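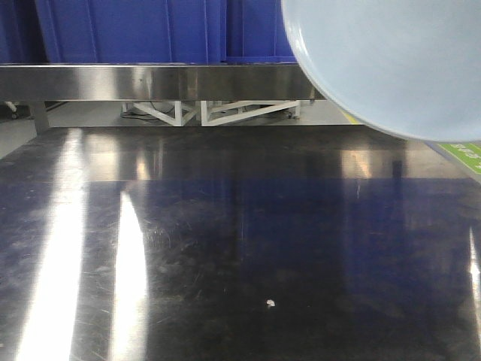 Macarena said I'd never sell the boat, and she told me so in front of the whole bar at Olivares, so of course I had to try.

I'd bought it in April with my aunt's money, all 1442 of it (plus a bottle of something brown for the man who threw in the oars). The boat was called Ranance. I never found out why. It was 14 feet long and it leaked from a spot I could never find, and I loved it the way you love a dog that bites other people.

So I wrote an ad, taped it up by the door, and sat down to supper feeling very grown-up. 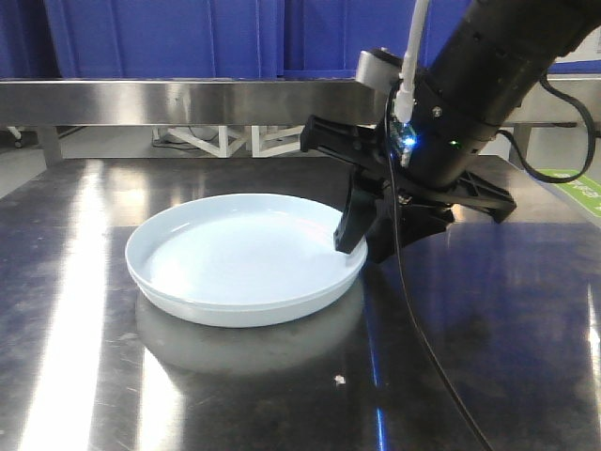 A plate on a steel table.

Eight people called. One wanted only the oars! Another asked if it would make it to Urkus and back, and I said there, sure – back, I couldn't promise. The last was a woman with a low, slow voice who asked what the boat was called. I told her, and she went quiet for so long I thought the line had dropped. 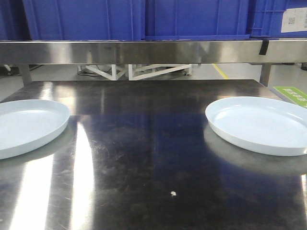 Then she said her father had painted that name on with a brush he stole from school, and could she come by in the morning, just to look? I said yes before she'd finished asking. I hung up, walked out to the door in my socks and took the ad down, and when Macarena Benítez saw me do it she put her hand out for her money.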